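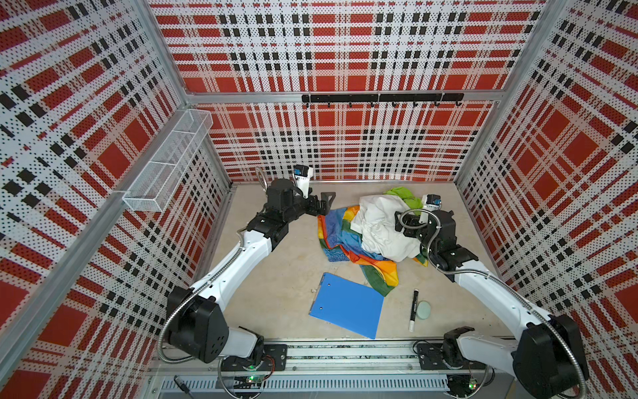 Two arms, one heap of fabric: the test cell at Nustunthorpe, with a gripper down at the white cloth.

The brochure for the Plamix two-finger gripper says it handles "everyday soft goods." I have read that phrase on so many brochures that I asked to see it done, and I asked for laundry.

Cloth is where these demos go to die. A box has corners, and a box stays a box after you touch it. A dish towel turns into something else every time it's picked up, and the software has to start over. So I was not expecting much from the drive up to Nustunthorpe in October, and I was not won over when I got there.

The shop runs the Plamix fingers against a set from Esteves, same arms, same wrist cameras, same pile of stuff. Each set gets 400 tries at picking one piece of cloth off another. The engineers prefer Plamix. They like the slimmer tips, and they say the fingers slide under a fold that the Esteves pair just pushes along the floor.

Maybe so. But I kept asking what counted as a pick, and the answer kept moving. Lifting one cloth cleanly was a pick. Lifting two stuck together was, for most of the morning, also a pick. Once I got them to throw those out, the gap between the two brands shrank to 4 tries. I wouldn't buy a toaster on that.

Then there's the wrist camera. Get the gripper close enough to grab anything and the view is mostly fabric, and one white fold looks a lot like the next. Kurkeck, which makes the controller, says an update will help. It said so last year too.

The Plamix set costs $2,702. Esteves wants $966. If you're sorting towels for a living, borrow both, bring your own towels, and write down what a pick is before anyone turns on the power.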